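Stokcombe Growers List - Digest
October 8, 2020

Subject: Re: Jevura seed contracts

Someone wrote:

> Has anyone read the new Jevura agreement all the way through? The
> co-op says the price per bag stays put, but page 7 has a line on
> saved seed that I don't remember from last year. I have 20 acres
> of it in the ground and would like to know who owns what comes up.

I read it, twice, with coffee the second time. The short version is that you own the grain and Sasia owns the idea of the grain. You can sell the crop, feed it or let the geese have it. You can't clean it and drill it again without paying the trailing royalty, and last year's wording left that part to your conscience.

My notes, in the order I got annoyed:

1. The royalty is due at delivery, so Shehata will take it off your check at the elevator. Ask for it as a separate line - they will do it if you ask.
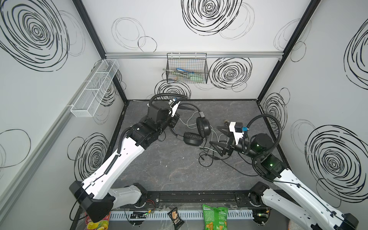 2. The declaration form was supposed to go out in July. Mine came last week, addressed to the farm next door.

3. Anything under 2,000 bushels is exempt, but only if you file the form saying you're exempt.

As for whether the variety is worth it, mine stood up well and ran roughly 20 percent ahead of the old stuff on the heavy ground. On the hill it did what everything does on the hill.
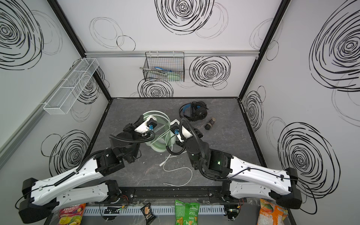
Two robot arms over a mint-green bowl tipped on its side.

I'd sign, but strike the clause on farm visits and initial it. I did, and so far all I've heard back is a calendar.

If anyone has gotten a straight answer from Sasia about blends, please post it.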